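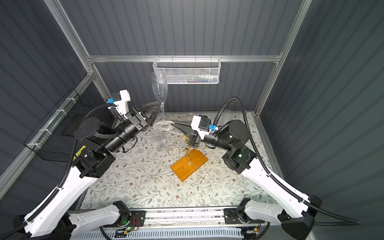
A champagne flute, a second clear glass and the gold wire stand on its wooden base, the flute held tilted just above the vine-print mat. Photo: Stinenus

Flidton, May – I'm Ruoxi Shen, I run Stinenus, and I've got glasses on the brain! Our table-setting collection, Meng, goes on sale Tuesday at our shop on Ileo Street, and I can't wait for you to come and poke through it.

I started Meng after one too many family toasts where the flutes ended up crammed between the bread and the salad. So it's all about giving tall glasses a proper place on the table, with a bit of gold scrollwork (I love a curl) and a mat with small leaves and tiny brown flowers.

We have 20 sets for opening day, and the doors open at 4. Bring a flute from home if you want to try it out – I'll be around to help until closing.

Press contact: Ruoxi Shen, Stinenus, Flidton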